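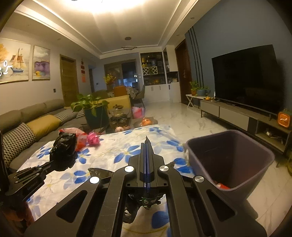 Bags on the flowered sheet, living room end. Purple bin on the right.

March, started 9:40

Second go at the plastic bag sort. Room is the same as last time, gray L sofa on one side, TV stand on the other, sheet down on the marble in between. Faith wanted the sheet because black film on white tile is fine but the pale bags vanish on it. Blue flowers are busy but OK. Would go plain next time if we can find one big enough.

Materials: mixed carrier bags, whatever Paloma had saved up. Black, pink, red-and-pink, orange. Black ones are the thin liner type and they tear if you look at them. Keep the torn bits, they count as film, don't bin them with the sweepings like I did last week.

Working order today
black first
then pinks
orange last
everything ends up in the square bin

Notes as I went:

Crumpled bags take way more room than you'd think. Bin lid off, it's only in the way. Pressed down by hand twice.

Ramiro says fold them in thirds and knot. Tried it on the pink. Fine for thick bags, waste of time on the liners, they won't hold a crease. Remedios just rolls them round her hand and that was quicker. Going with rolling for anything thin, folding for anything with handles.

Sheet slides on the marble. Corner kept riding up by the coffee table. Put a shoe on it. Need somthing better, maybe the rubber mat from the Nyamweya box.

Nothing on the coffee table to be moved, please. The plant and the glass teapot stay where they are, and mind the jars on the lower shelf. Walk round the TV side instead. Same goes for the two pots on the little white folding table, legs on that thing are not great.

Weights (kitchen scale, bags only):
first lot 222 g
second lot 232 g
Scale reads in whole grams, so don't get excited about the diffrence. Redo both with the tray zeroed. Aurelio thinks I had it zeroed the first time only. Could be right.

Target for the whole collection is 1,000 g before we take it over to Grestico, they won't book a smaller drop. Nearly there if the hall cupboard lot is as heavy as it feels.

To do
ask Paloma if she has more orange, only a few so far
tape for the sheet corners
label for the bin, film only, no paper
shake sheet out on the balcony NOT in the dining area
count handles type vs liner type, Faith's table needs it

Stopped 11:15. Sheet folded, left on the arm of the sofa. Cushions back how they were, more or less.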